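26 December 2018
Prurkness capture kit, evaluation notes, second pass

Unit on loan from Prurkness through the end of March. Chun-yin Tai did the unboxing and the first pass before the break; I am picking up from his list. The question is still whether we buy two kits for the Olov arm work or keep going with our own rig. Quoted price is 188 per month per kit on the annual plan, labeling service not included.

Setup. Head strap, camera module, battery pack, cable from pack to module. Strap tightens at the back with a wheel. The wheel slipped twice on me and Chun-yin has the same thing in his notes, so it is probably the unit and not the wearer. The app found the module on the first try. Calibration wants the printed board held at three distances. The instructions say arm's length for the middle one, which is a bad way to specify a distance. I used a tape.

Battery ran 158 minutes from full with recording on the whole time. The data sheet promises more than that but gives no conditions. Pack gets warm at the back of the head after a while. Tolerable. I would not want to do a full afternoon of it.

Recorded 20 clips, all small tidying jobs at a desk, both hands, no gloves. Uploads went overnight. Two failed and had to be restarted by hand. The app showed them as complete, so check the server side and don't trust the green mark. Wrote to Prurkness support about that, ticket open.

The tilt of the module matters more than I expected. With it level, the hands sit at the bottom of the picture and you lose the wrists whenever you work close to your body. Tilted down two clicks it is better, but then you have to keep your chin up to get anything at the far end of the desk. The strap slipping makes this worse because the tilt drifts during a session.

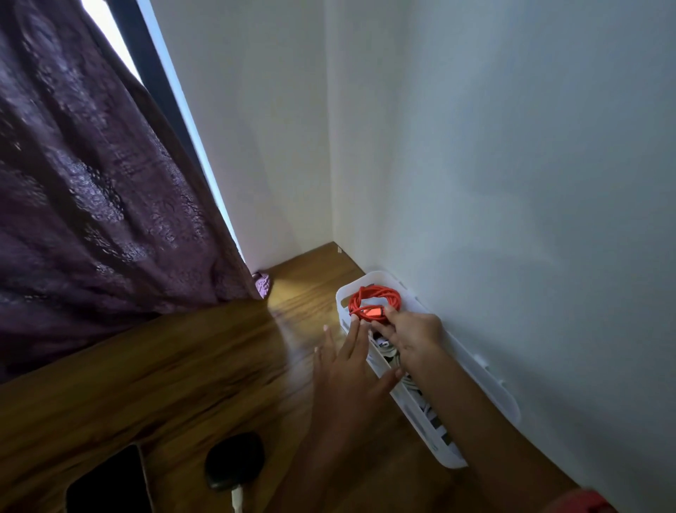
Hand tracking is the part we would be paying for. It comes back as a skeleton per hand plus a contact flag per finger, and the contact flag is what Dramis needs for the grasp labels. On a plain wood desk with a white wall behind, I expected no trouble and mostly got none. The cable tray is the hard case. The right hand has hold of the red coil near the connector and the left is spread over the edge of the tray with the fingertips so close to the cable that I can't say from the still whether they touch it. The tracker says contact on two fingers of the left hand, then drops it, then says contact again. A human labeler would have the same problem from one view, so I am not counting it as a fault, but the flag should come with a confidence and it doesn't. The translucent side of the tray is a separate issue. The white cables show through it, and the object mask treats tray and cables as one thing. The red coil got its own mask with no help.

Compared with our own rig: ours has two views and no usable skeleton. Theirs has one view and a good skeleton. Time from recording to something we can load is much shorter with theirs. Ours needs Hsueh to run the sync script, and when Hsueh is out, nothing moves.

Export. Video as one file, tracking as a table, masks as a folder of images. Timestamps in the table start at zero for each clip and the video keeps the clock time. Easy to fix, but it cost me an hour because the manual says both use clock time. Conversion script is in the shared folder under prurkness_to_ours, second version. Don't use the first, it swaps left and right.

Tried the retarget preview too. It takes the right hand skeleton and maps it onto a two-finger gripper. For pick and place it looks reasonable. For anything with cable it closes in the wrong place, since it takes the midpoint between thumb and index and ignores the other fingers. Olov has a wider opening than the gripper model they ship, and I found no way to load our own. Asked about that in the same ticket.

Where I am leaning: one kit, monthly if they will do it, and keep our rig for the cable tasks. Chun-yin wants two kits so that he can record while someone else is charging. A spare battery pack would do the same for less. Price of the spare is not on the quote, asked.

To do
Swap the strap wheel if they send one, repeat the tilt check
Re-record the tray clips with an opaque tray
Ask for confidence values on the contact flag
Second view from our side camera, same task, same desk
Send Dramis the converted clips, minus the two that failed upload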